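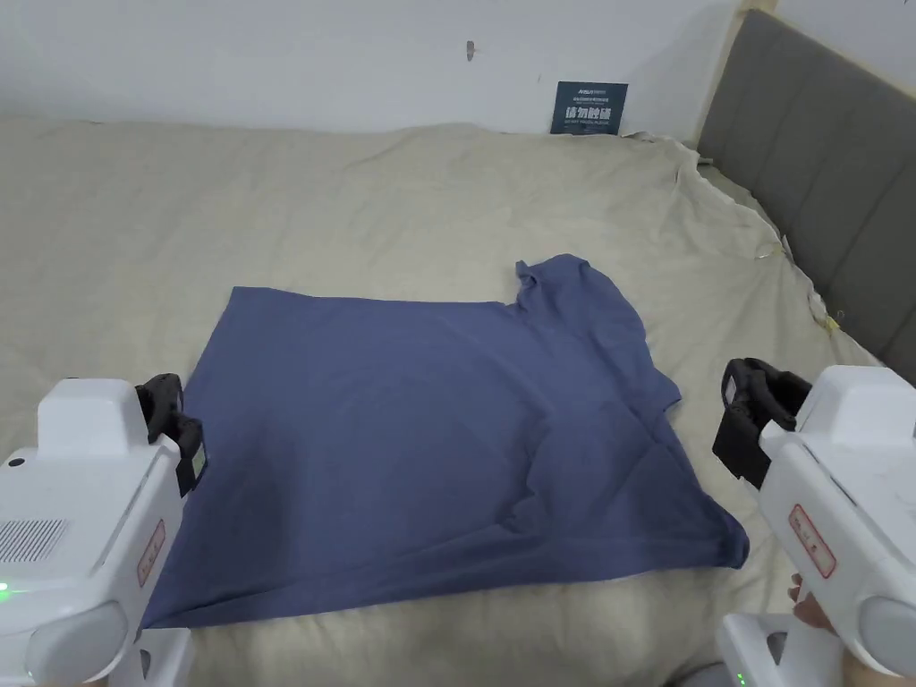
Is the Riltden live album worth buying if you already own the studio records?

It depends on how much you like long versions. The band recorded it in a small hall in Valedcombe, before 200 people, and the 66 minutes contain only one new song, "Stokport". That song is very good. The singer starts almost alone, with a quiet piano, and the drums wait up to 4 minutes before they come in.

The middle part is weaker for me. Two slow songs follow each other and the bass is too loud in both. I listened with headphones and also with speakers, and the problem stayed the same. The booklet has the lyrics, but the print is very small.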